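1/ Second week in our new house. We learned that the old owner paid the water bill every 2 months, and we never asked how much.

2/ The first one came today: 115 dollars. My husband read it twice. 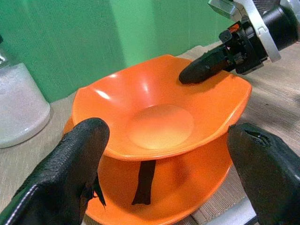
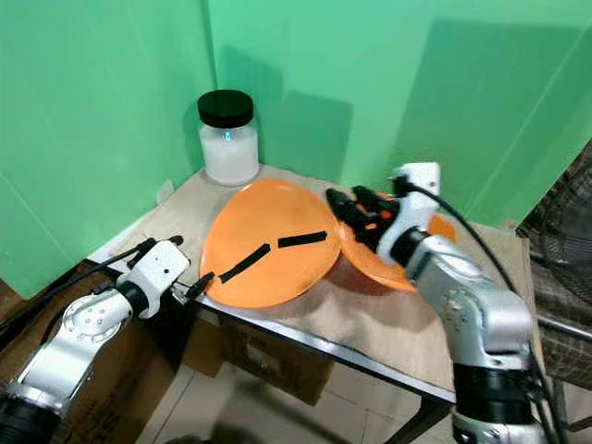

3/ I called the water office. A part of it is a fixed sewer fee – same price if you shower or not. In our apartment it was inside the rent.

4/ So before you sign, please ask for the old bills. I will now put money aside each month.

Comments

Capucine Millet: Same for us with the trash fee!

Dirk Desmet: Check the toilet for a leak too.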